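Asunto: Re: Re: kit Brideck, ¿alguien lo ha probado con vajilla?

Hola lista,

contesto rápido que salgo en nada. Cito lo que preguntaban:

> Estamos mirando el kit Brideck para una celda pequeña de mesa, brazo + pinza
> de dos dedos + cámara en la muñeca. El comercial de Rivorum nos pasa 1047 euros
> sin IVA, soporte aparte. ¿Merece la pena o es otro juguete? Nos interesa
> sobre todo coger cuencos y platos, nada industrial.
> Gracias de antemano.

Lo tenemos en prueba, préstamo hasta mayo. Montaje: una tarde, casi toda peleando con los cables. El manual en español va una versión por detras, tirad del inglés.

Lo bueno: la cámara en la muñeca, se ve la punta de los dedos todo el rato y eso para el borde de un cuenco es media vida. Lo malo: brillos. Con plástico o cerámica satinada hay que andar tocando la exposición a mano, el modo auto no se entera.

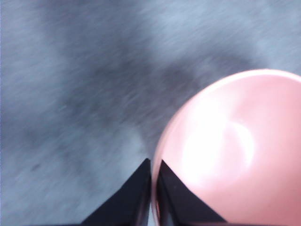

Vista de muñeca, un dedo a cada lado del borde del cuenco rosa.

Agarre por el borde, bien. Llevamos 159 intentos apuntados y 125 buenos, con los dedos de serie. Los fallos casi todos por entrar torcido, no por fuerza. Hay unas fundas de goma de Tsikata que dicen que encajan, no las hemos probado.

El plato es otra historia. Tan plano que los dedos no tienen por donde entrar, hay que ir muy bajo y el brazo se queja. Ahí o cambias de dedos o te buscas ventosa. La calibración de cámara la repetimos cada vez que se desmonta la pinza, contad con ello.

Software: Plesano viene incluido un año, luego se paga. Graba las dos cosas, vídeo y posiciones, y exporta sin dramas. Se cuelga si le cambias el puerto en caliente, avisados quedais.

Para cuencos yo diría que sí. Para platos, pedid demo antes de firmar.
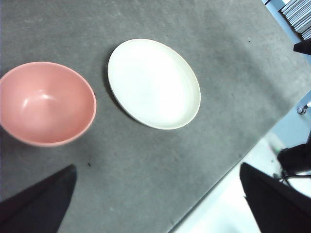
Otro compañero de la lista me escribió en privado que a ellos les ofrecieron el kit sin brazo por 628, y que con un brazo que ya tenían les salió mejor, aunque perdieron dos semanas con el adaptador de la brida. Preguntad por esa opción, en la web no sale.

Si alguien tiene dedos finos impresos que aguanten, que mande el fichero porfa.

Saludos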